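Ticket: Box flap will not stay closed, soft goods parcel
Opened: 14/05/2023
Category: Packaging and returns
Order source: Natard home and gifts
Status: Closed
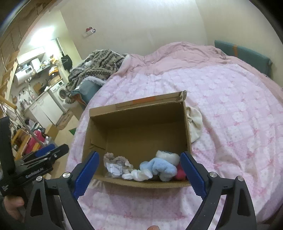 Customer wants to send a mixed lot of soft items back to Natard in one carton. The items go in without trouble, but the top will not stay shut. Two attempts at taping failed overnight. The return label from Somari allows one parcel only, so splitting the lot was ruled out at the start.

Details given by customer

Carton: plain brown cardboard, used once before. Old orange tape still on one flap. One corner of that flap is bent and frayed.
Contents: plush and fluffy items in different colors, plus a small clear packet with a white label.
Tape: clear household tape, narrow.
Packing surface: bed.

Reply 1 – support

Please remove the old tape first if it comes off without tearing the cardboard. New tape laid over old tape holds only as well as the old tape does. If the top layer of paper starts to lift, stop and leave the rest in place, then run the new tape past it onto bare cardboard.

Please also move the carton to a table or the floor before closing it. A mattress gives under the weight, the bottom bows and the flaps do not meet squarely.

Reply 2 – customer

Moved to the floor. The flaps line up better now. Half of the orange tape came off, the rest was tearing so I left it. Taped down the middle with the same clear tape. It lifted at the bent corner after 2 hours.

Reply 3 – support

Soft goods push back after they have been pressed down. Please take everything out and repack in this order:

Thick plush items flat on the bottom.
Rolled items along the sides, standing up if they fit.
Thin cloth items folded and laid on top.
Small packets in the middle, between two soft layers.

Press the air out of each item before it goes in. Do not fill past the fold line of the flaps. For the bent corner, cut a strip of spare cardboard, lay it along the inside of the flap and tape it at both ends. Use wide packing tape for the final seal.

Reply 4 – customer

Repacked. There was one cream cloth I had missed the first time and it went in on top. Put the strip behind the corner. Bought wide tape. Do I need to go all the way around the box? The label page says 400 grams over the limit costs extra and I don't want to add weight.

Reply 5 – support

Tape adds very little. One strip down the center seam and one across each end is enough – going all the way around is optional. Keep the label clear of the seams.

Reply 6 – customer

Closed since last night and still flat this morning. Dropped off at the Jandorcombe counter, accepted. The bent corner held.

Resolution: repacked on a hard surface, flap corner stiffened, wide tape used. Ticket closed by customer.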